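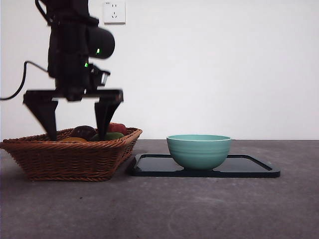

Won't the donkeys just eat the flowers, went the first comment when I posted that I'd bought the Plumier garland kit for our wedding, and yes, one of them tried! She got one blossom, chewed it for a bit and spat it onto the grass in front of everybody. So the fear is reasonable, and I'll get to it, but I want to say up front that I love this kit and I've already ordered a second one.

For anyone who hasn't been to Stalitau in October, we marry two donkeys. It's a proper wedding, with a procession down from the mill, a reading, a brass band that knows four songs, and a supper afterward where the humans eat far too much and the happy couple get carrots. The pairing is different each year (there is a drawing, and feelings run high about the drawing). The garland exchange is the big moment, and for as long as I've been going we made the garlands out of real marigolds the night before. They looked wonderful at midnight and tired by noon, and the groom usually arrived wearing half of his.

The Plumier kit costs $32 and is meant for festival animals in general: goats, ponies, donkeys, cattle if you buy the extension cord. In the box you get 200 cloth blossoms in orange, yellow and dark red, two braided neck cords, a bag of small brass-colored bells, a blunt threading needle and a booklet. The blossoms come flat and you have to fluff each one by pulling the petals apart. Put on a movie. Put on two, maybe. I did mine at the kitchen table over three evenings and my fingertips were orange by the end, so I'd wear thin gloves next time, or at least not do it before going out to dinner.

Threading is the fun part. The needle is fat and easy to hold, even for kids, and the blossoms have a stitched hole in the middle so you aren't stabbing around hunting for the spot. The booklet gives you five patterns. We did the one called double rope, which uses nearly everything in the box and looks so full and rich that two people asked me which florist had done it. I may have let one of them go on believing in the florist for a while.

Now the really clever bit, and the reason I trust it around animals. Each neck cord closes with a breakaway clasp, the same idea as on a cat collar. If a hoof or a fence post catches the garland, it pops open. I tested ours on a gatepost before I let it near a donkey and it let go with one good tug, every time. The groom's came open once during the procession when he decided to walk back to the mill, and we snapped it shut and carried on, no harm done to him or to it.

About the eating. The booklet says to keep the blossoms away from mouths and to take the garland off as soon as the ceremony is over, and I'd take that seriously, because cloth isn't food. Have one person per animal whose only job is to watch the head. We hung the bride's a little higher the second time and she lost interest. If you have goats I'd be twice as careful — a friend two valleys over tried it with hers and they treated the whole thing as a buffet, so she now puts garlands on for the vows and whips them straight off again.

A few grumbles. The bells are too loud for a nervous animal. We took all of them off the groom's garland after one rehearsal and left a few on the bride's, who doesn't care about anything except carrots. The dark red blossoms bled a little pink when it drizzled, which didn't matter on a brown donkey but would on a white one. And the booklet is printed so small that I read it out in the yard at midday.

I've also used the Lenorer set, which a cousin lent me for the spring fair. It's cheaper and the flowers come already fluffed, a real plus if you're short on time! But the cord ties in a plain knot with no breakaway, and I wouldn't put that on anything that can bolt. It looked very pretty on the cart. There's a silk one from Lodhi too, and it's gorgeous, but I'd be scared to let a donkey breathe on it.

Ours went through the procession, the vows, a light rain and a group photo with 100 guests crowding in, and afterward I rinsed both garlands in a bucket and hung them in the barn. One petal came loose. The brass band wants matching ones for their hats next year, and I've said I'll do it if they learn a fifth song.

Would buy again, have bought again. Get the extension cord if your animal has a thick neck, start fluffing a week ahead, and measure before you thread. I didn't measure, and had to take eleven blossoms off the groom at ten in the morning with the band already playing.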